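Kuravetti route notes - README

A set of plain text files covering the walking and bus route from Kuravetti to Nustent, by way of the lake at Li. It was written up after a trip in July and is meant for people planning the same journey on their own.

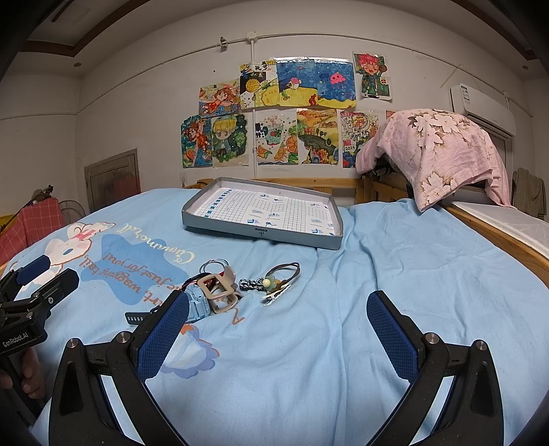 Zeneo

What is in the folder

stages.txt - one entry for each of the 9 stages, with start, finish and where to fill a bottle
beds.txt - guest houses and rooms, with what we paid
buses.txt - times copied from the boards at the stops
words.txt - a short list of local words for food and directions

Last changed 18/11/2018.
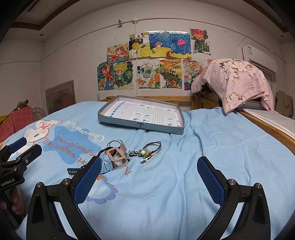
How to read the entries

Each line has the stage number first, then the place, then the note. Fields are split by a semicolon. Distances are in kilometres and heights in metres. A question mark after a price means I wrote it down from memory.

Known gaps

Stage 2 has no bus times. The board at Li had been taken down and the driver only told us when he was leaving. The bus had 30 seats and was full both ways, so get to the stop early.

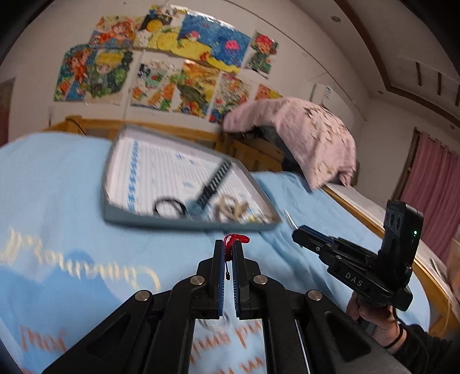

The path above the lake is marked as open all year in the older guide, but a gate was shut when we got there and we went round by the road - add 50 minutes if you do the same.

Corrections are welcome. Please give the stage number and the month you travelled. The files may be copied and changed freely.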